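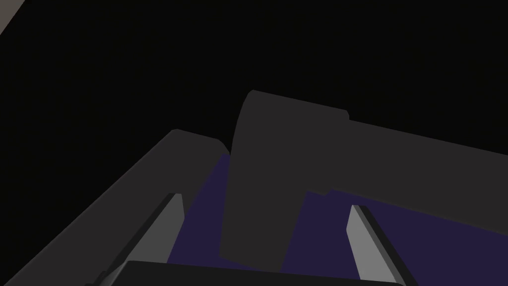
Baluyot mission office moves, new address for post

9/23/22

Quick one for families with missionaries out in the Baluyot mission. The office has moved. New place is on the Grillura road, two streets up from the old one, first floor. Letters sent to the old address will be passed on for 90 days, after that they go back to sender. Parcels wont be passed on at all, so check before you post.

Phone number stays the same. Email too.

Move had been on the cards since July, when the lease came up. Almost 39 missionaries are serving there now, most of them in Plustum and the hill towns. Transfers went ahead as normal.

Anyone with a call packet printed before this month, the adress inside is the old one. Cross it out. New packets should be right. Dronis district post still goes through the branch there, no change.

Office hours for the new place not up yet. Will add them when we get them.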